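Liste de contrôle – salle de jeux et coin repas, bâtiment Bennani
Contrôle mensuel, mars. Rempli par Jamshid Taheri.

12 partages – 4 commentaires

J'ai fait la visite vendredi, avant l'arrivée des enfants. Je note « conforme », « à revoir » ou « non conforme », et j'écris un commentaire quand le mot seul ne suffit pas. Les points déjà fermés le mois dernier ne sont pas répétés.

1. Accès et sorties

Porte principale : conforme. Le ferme-porte est réglé, la porte ne claque plus.

Sortie de secours côté cour : à revoir. La barre fonctionne mais il faut pousser avec trop de force. Un adulte y arrive, une personne âgée peut-être non. J'ai demandé le passage du serrurier de Getville.

Largeur du passage entre les tables et le mur : conforme, 90 cm mesurés au point le plus étroit. Merci de ne plus y laisser les poussettes pliées.

Éclairage de sécurité : conforme. Les blocs s'allument à la coupure.

2. Sols et surfaces

Revêtement du sol : à revoir près de l'évier, où le bord se soulève un peu. J'ai posé une bande adhésive, ce n'est pas une réparation.

Angles des tables : conforme. Deux protections étaient décollées, je les ai remises.

Rebords des bacs et des étagères en métal : conforme au toucher. J'ai passé la main avec un gant fin et ensuite un chiffon, qui n'a pas accroché.

Propreté des bacs : à revoir. Il faut les vider complètement avant le lavage, et bien frotter aussi les parois et pas seulement le fond.

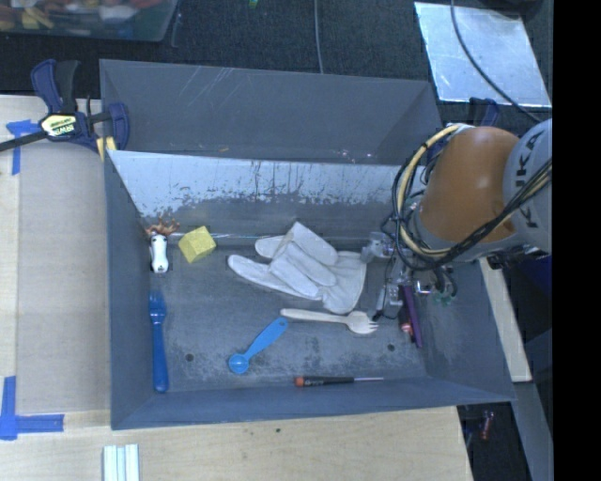 3. Jouets et petits objets

Petites pièces : à revoir. Pour le groupe des moins de trois ans, tout ce qui passe dans le cylindre de contrôle doit sortir de la salle. J'ai retiré des roues et un bouchon. Le cylindre est dans le tiroir du bureau, il est à tout le monde.

Jouets en mousse : conforme. Chercher les traces de dents et les morceaux arrachés. Un jouet abîmé se jette, il ne se recolle pas.

Jouets à pointes ou à bords durs : à revoir. Je propose de les garder seulement pour les grands, sur l'étagère haute.

Vaisselle de dînette et vaisselle de repas : non conforme. Elles étaient mélangées dans le même placard. La vaisselle pour manger doit être rangée dans la cuisine, avec son étiquette. C'est la deuxième fois que je l'écris.

4. Coin repas

Température du réfrigérateur : conforme, 4 degrés au thermomètre.

Micro-ondes Adden, 900 W : conforme. Le joint est propre, le câble ne touche pas la plaque.

Eau chaude au robinet des enfants : conforme, environ 38 degrés. Le mitigeur avait été changé en hiver et le réglage est resté stable.

Produits d'entretien : non conforme. Un flacon de détartrant était sous l'évier, sans serrure. Je l'ai porté moi-même dans l'armoire fermée.

5. Documents

Registre de sécurité : conforme, à jour.

Affichage des numéros d'urgence : à revoir. La feuille est encore celle de l'ancienne adresse de Hallham – l'équipe connaît la nouvelle, les remplaçants non.

Trousse de secours : à revoir. Il manque des compresses, et le sérum physiologique arrive bientôt à la date limite.

Commentaires

Nadia – La vaisselle est séparée depuis lundi. J'ai mis une étiquette bleue sur le placard de la cuisine.

J. Taheri – Merci. Je laisse le point ouvert jusqu'au prochain contrôle.

Équipe du matin – Pour la barre de la sortie, le serrurier demande si on peut fermer la cour une heure.

J. Taheri – Oui, pendant la sieste, mais il faut me prévenir la veille. L'autre sortie doit rester libre pendant ce temps.

© Maison Bennani – Contact – Mentions légales – Haut de page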